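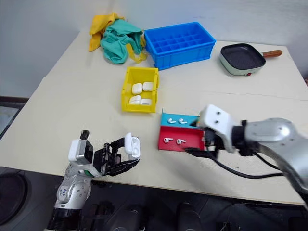

Ticket: label printer prints everything twice
Raised by: Benedicta Quansah, Nunside shop
Priority: low (changed to high by Benedicta, twice)

09:10 — The Krasniqi label printer in the back office gives two of every label. We ordered a roll of 4000 in March and it was meant to last until autumn. It will not.

09:40 — Support asked whether I had turned it off and on again. I had. It used the occasion to print its test page, two copies.

10:15 — Checked the copies box in the Handeo stock program. Set to 1. Changed it to 2 out of spite and got four labels, so the printer can at least multiply.

11:05 — Swapped the cable for the one off the till. No change, except that the till now wants its cable back and says so every 30 seconds.

11:30 — Support suggested the driver might have its own copies setting, separate from the program's. Found it under Advanced, then Other, then More. It said 2. Put it to 1, pressed Apply, went back in to check. It said 2.

12:20 — Cusico's help page says to remove the printer and add it again. Removed it. The computer still listed it, greyed out, with "(copy 1)" after the name. There was also a second one underneath.

12:35 — Both entries were getting every job. Deleted the greyed-out one, restarted the print spooler, put the driver back to 1 and this time it stayed.

13:00 — Sent the jam order, 139 labels. Got 139 labels. Till cable returned.

13:10 — Leaving this open until the big order of 300 has gone through. Does anyone need spare chutney labels? We have over a shoebox full.

Last updated: 13:12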